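How do you teach a robot to open a box?
Our open day, told for younger readers
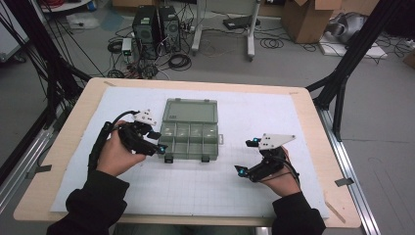 Wostura Learning Machines Group – Schools and Visitors Team

Every December we open our workshop doors for one afternoon and let children come in and ask us anything they like. This year 28 of you came, along with your teachers from Bridow, and there were so many good questions that we promised to write the answers down properly. So, with a cup of tea beside me, I am going to try!

The first thing nearly everyone wanted to know was why there was a person at the table, holding two grippers, when you had all come to see robots. It is a very sensible thing to wonder. A robot arm doesn't know anything when it is new. It doesn't know what a lid is, or which way up a box goes, or that you have to be gentle with plastic. You learned all that by picking things up and dropping them when you were very small (ask your family, I am sure they remember). A robot has to get its lessons from somewhere too, and one of the nicest ways is for a person to show it.

A gripper is a sort of hand with only two fingers. The ones in our demonstration are black, with little cyan lights at the tips, and you hold one in each hand. When you do a job with them, you have to do it the way a robot would, without your thumbs and without your clever fingertips. Some of you tried picking up a rubber with just two pencils to see what that was like, and there was a great deal of giggling.

Then came the question about the white plates with the dark dots on top of the grippers. Dots like these can be used as markers. A camera looks at them, and a computer works out where the gripper is and which way it is tilted. Imagine wearing a hat with three spots on it while a friend watches from a balcony – your friend could tell which way you had turned just by looking at the spots.

The job at the table was all about the green organizer box, the see-through sort with compartments inside for keeping small things apart. Opening a box like that sounds easy, doesn't it? But think of all the little steps. You have to hold the box still, find the latches, loosen them and lift the lid, and you mustn't tip everything out on the way. Two hands have to work together, and each has to know what the other is up to.

Once is never enough, either. For a job like this we like to have 100 goes recorded, with the box in a slightly different spot each time. If the robot only ever saw it in one place, it might reach for that place for ever after, even if the box had been moved to the other end of the table. The faint lines on the mat are handy when you want to move something over by just a square or two.

Ilse Stöcker, who looked after the table that afternoon, was asked if her arms get tired. They do! She stops for a rest after 30 goes and has a good stretch.

One last question came from the back of the group: "Will the robot get bored?" No, it won't. It doesn't have feelings about boxes, or about anything else. The people doing the showing sometimes get a bit bored, though, and then they put the radio on.

If you would like to try this at home, ask a grown-up for two pairs of kitchen tongs and a lunch box with a lid. Use one pair in each hand and see if you can get the lid off. Then try putting it back on, which most of us find a good deal harder.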